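4.2 Floors, carpets and the sound of a lived-in room

When we began visiting homes for this study, we expected to spend most of our time talking about walls. Walls are what people complain about when they complain about noise, and the letters that first drew us to the Bullutlow estate were nearly all about walls: thin ones, shared ones, ones that let through the neighbor's television late in the evening. It came as something of a surprise, and in the end a happy one, that so many of our conversations drifted downward to the floor. People had a great deal to say about their floors. They remembered when a carpet had gone in, who had chosen it, what it had cost, and above all how the room had sounded before and after.

We spoke with residents in 149 households across two neighborhoods, Bullutlow and Barasa, and in each home we asked the same opening question: which room do you like to sit and talk in, and why that one? We left the question loose on purpose. Some people answered in a sentence, and others walked us through the whole house, stopping in doorways to clap their hands or hum so that we could hear the difference for ourselves (a habit we came to look forward to very much). The room they settled on was not always the largest or the brightest. Quite often it was the room with the oldest carpet.

Age matters here in a way that the product literature does not really prepare a reader for. Carpets are usually tested new, under tidy conditions, and the published absorption values describe a pile that has never been walked on. The carpets in our homes had been walked on for years. The pile had flattened along the paths between door and chair, the backing had given a little, and the color had gone toward that soft middle tone that most pale carpets seem to reach sooner or later (Figure 3). Residents tended to apologize for this wear when we first came in, and then, a few minutes later, to tell us that they would be sorry to see the carpet go.
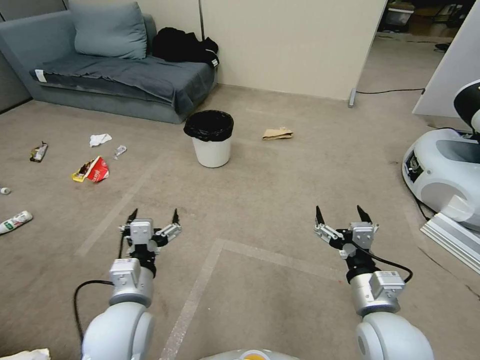

Figure 3. Worn gray-beige carpet in a carpeted room.

4.3 What residents said about quiet

The word "quiet" turned out to be a slippery one, and we would like to spend a little time on it before turning to the measurements. In Barasa, where many of the homes look onto a busy road, residents mostly used it to mean that they could not hear traffic. In Bullutlow they were more likely to mean that their own voices did not bounce back at them. One woman, who had lived in the same house since her children were small, put it in a way we have quoted to one another many times since: her front room was quiet, she said, because it "let you finish a sentence."

We think she was describing reverberation, and describing it rather well. A room with hard floors and bare walls holds on to the upper part of speech for just long enough to blur the next word. A soft floor takes some of that away. It does much less for low sounds, such as a truck idling outside or a washing machine on its spin cycle, and this may help explain why the same kind of carpet earned warm praise in one neighborhood and only polite approval in the other.

There was also a social side to the matter that we had not planned for. Several families told us that they had taken up a carpet to please a visiting relative with allergies, or simply to follow the fashion for bare boards, and had then found themselves eating and talking in a different room without ever quite deciding to. A few had gone back to carpet. Others had put down rugs, moved bookcases, or hung heavy curtains, working by ear and by patience toward something that felt right to them. We found these small experiments touching, and also useful, for they gave us before-and-after accounts that no survey form would have caught.

We should be careful not to claim too much. Memory is generous to rooms that people love, and a resident who enjoys a carpet for its warmth may well give it credit for its sound. For this reason we scored the interviews with the Ramimeo comfort scale, which runs to 100 and asks about warmth, light and sound in separate sections, and we kept the interview notes apart from the acoustic readings until both sets were complete. The next section takes up the readings themselves, beginning with the front rooms in Bullutlow.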